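**Ticket 717: Shoe task, order of handling and grasp rules**
Site: Prerkeck
Opened by: Ye-seo Son
Status: open, waiting on one answer
Component: Ellix arm, pick rules v17

**Problem**

Operators on the shoe task are not following the same rule for where to take hold of a shoe. Some go in at the heel opening, others close on the toe. Both get the shoe on the rack, so neither run is failed at the time, but the reviewers at Bisalar have sent back 70 runs from August as "inconsistent grasp". Our written rule only says "pick up securely".

**What was checked**

- Jaw pads: within wear limit on both sides.
- Speed cap near the mat: 200 mm/s, same on all stations.
- Stop button test at start of shift: logged every day, no gaps.
- Rule sheet at each station: two stations still had v16 on the wall. Replaced.

So it isn't hardware. The sheet is too vague and people filled in the rest themselves.

**Rule as proposed**

1. Laced shoes are taken by the collar at the heel, jaws either side of the material. Don't grip the toe cap.
2. Slides are taken by the strap. If the strap is too thick for the jaw opening, take the side of the sole and note it.
3. Finish a pair before starting the next one.
4. Stop above the shoe before going down. If the jaws are off line, back up and come in again. No correcting while in contact.
5. Loose laces are left as they are. Do not reach in by hand while the arm is live. If a lace catches, stop the arm, clear it, restart the run.
6. Nothing is moved on the mat by hand once a run has started.

Rule 3 was argued over. Levchenko's old guide allowed any order, and a few people learned on that. We are going with pairs as it makes the review simpler and a missed shoe is easier to spot.

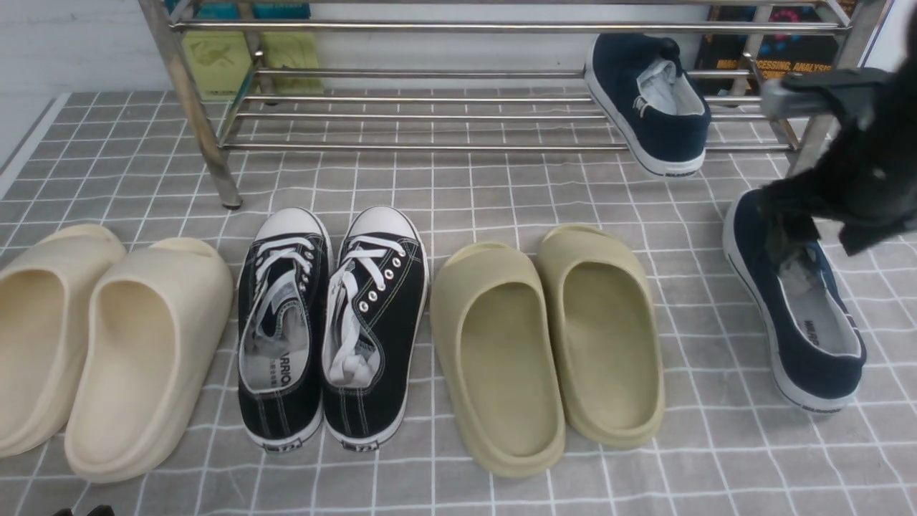

*Updated by Teodora Obradović, Wed 26 September*

I've gone through the proposed rules against the work. Rule 1 is fine for canvas shoes. With one navy shoe on the top tier and the other still on the mat, the jaws are at the heel opening, and that is the position I want on the sheet. Black laced pair and both pairs of slides come under the same list, no special cases needed.

Rule 2 needs a number. "Too thick" will be read differently by everyone. Ye-seo, please measure the jaw opening with the pads on and put the figure in.

Rule 5 stays as written. I've had two questions about tucking laces in between shoes and the answer is no, unless the arm is stopped.

Sheet goes up as v18 once rule 2 is fixed. Keep the ticket open until then.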